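Tekin sacked after 2 games?? | Bostell Town fans' forum
Posted by ehirvonen, September, 7.42pm
14 replies | 3 shares

ehirvonen wrote:
So Perkeo have pulled the shirt money and Tekin's out the same afternoon. I've had a season ticket since I was a lad and I've never seen a September like it. Two games! You can't judge anyone on that.

distitberg_end wrote:
You can when both were at home and we didn't have a shot in either. I was one of the 967 there for the second and I wanted my money back by half time.

ehirvonen wrote:
He had no striker, mate. What was he meant to do?

orhun_y wrote:
I'm with Eino on this one. The sponsor going is the bigger worry for me, the manager's just the one who got the blame. If wages are late again we'll lose the keeper as well.
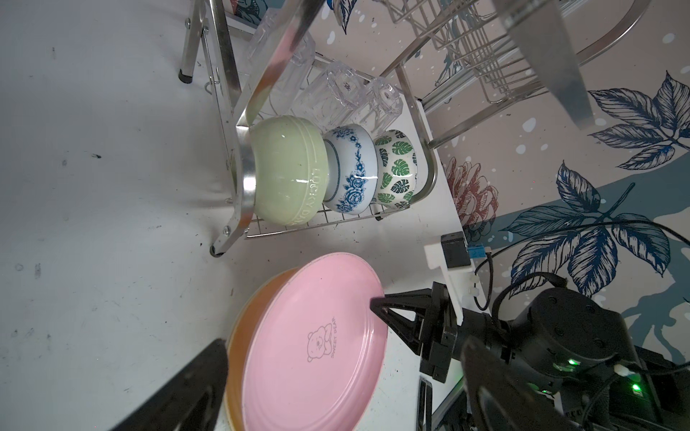
Two away wins on the bounce and we'd all have been singing his name, that's how daft this club is (and I include myself). I had the radio on doing the dishes when the news came through. Got a green bowl in the rack with LUCKY DAY on the rim, so I might post it to the next manager.

distitberg_end wrote:
Send the lot, he'll need it. Still say Tekin had to go though.

Orhun Yalçınkaya, forum admin: contact us | © Bostell Town fans' forum | Back to top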